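Decorating Pots, handout for the second meeting
Surface pattern on a plain mug

Hello again. These are my notes from the talk part of the evening, typed up a bit more neatly than I said them, for Naveen Pathak and the two others who missed it, and for anyone who was too busy painting to write things down (good for you!). Bring this sheet along next time because we'll be drawing straight onto clay and I'd like you to have your bands planned out.

We started with the rim. Most beginners leave the rim until last, and I did too for years, and then you're stuck with whatever space is left up there. Try choosing it first. A dark rim works like the line around a cartoon: it tells your eye where the pattern stops and lets you go as wild as you like underneath. It also separates a busy outside from a plain inside, and I do love a plain inside. You want to see your coffee.

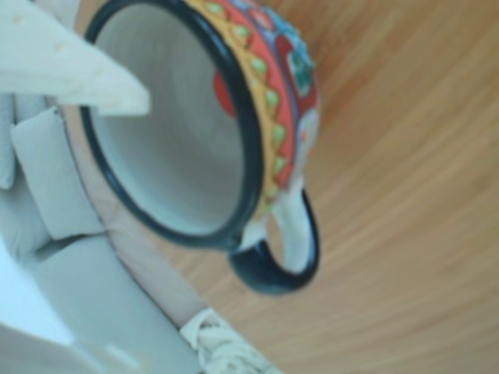

Fig. 1. Dark rim, pale interior, and a zigzag band with a green dot in each triangle.

Now the zigzag. It's the friendliest border there is, because if your hand wobbles you can fatten up a line on the next pass. Do it in this order:

Pencil two rings around the mug, one close under the rim and one a finger's width below it.
Mark the ring into quarters, then halve each quarter, and keep halving until the gaps look right to you.
Join the marks top to bottom, top to bottom, all the way around.
Fill the triangles. Dots go in last, with the wrong end of the brush.

Someone asked whether to measure. I use a strip of paper wrapped around the mug and folded – no ruler, no math. Dean Tapley uses a divider and gets lovely even triangles, so if you're that sort of person go ahead, I'm not going to stop you.

A word on color. With a palette of red, yellow, blue and white you need somewhere for the eye to rest, and the white does that job, so don't fill it all in! Put your biggest patches low on the body and keep the small fussy shapes near the top. If you want one odd color, a turquoise say, use it in just a place or two and let it be special. My first Tumholm mugs had turquoise everywhere and they looked like swimming pools.

Next, step back. I mean really get up and walk off. You paint a mug from a few inches away, but people mostly meet it across a table, and at that distance the little dots melt together and what's left is the band and the big blocks. If you can still tell there's a zigzag, it's strong enough.

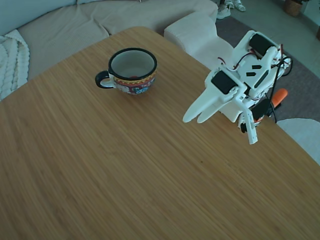
Fig. 2. The same kind of pattern from farther back. The band still reads, and so does the black handle.

Handles next. You have two choices, carry the pattern onto it or paint it solid. I like solid, matched to the rim, mostly because a handle gets touched all day and tiny details there are a pain to paint anyway. Look at the hole as well as the handle. That D shape is part of your design, and you'll see the table through it.

Think about what's going to sit behind your mug too.
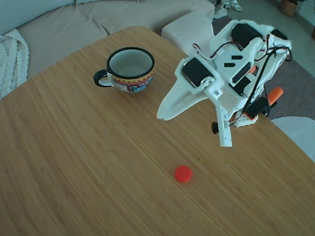 A pale wood table is kind to strong reds and blues, and a pattern that felt much too loud on the workbench can settle right down once it's in a room with cream and beige in it. So before you decide you've overdone it, carry the thing home and set it on your own table for a day. Lodhi blue in particular looks harsh under the studio strip lights and perfectly nice by a window.

For next time:

One plain mug, wide rather than tall if you have the choice, as the bands are easier to reach.
A soft pencil and a strip of paper long enough to go all the way around.
Three border ideas on paper. Copy from a scarf or a plate or your grandmother's curtains, I don't mind.
The Wastik brushes if you bought the set. The size 14 is only for filling, please don't try dots with it.

I'll bring the underglazes and the tiles from February so you can see how the reds came out.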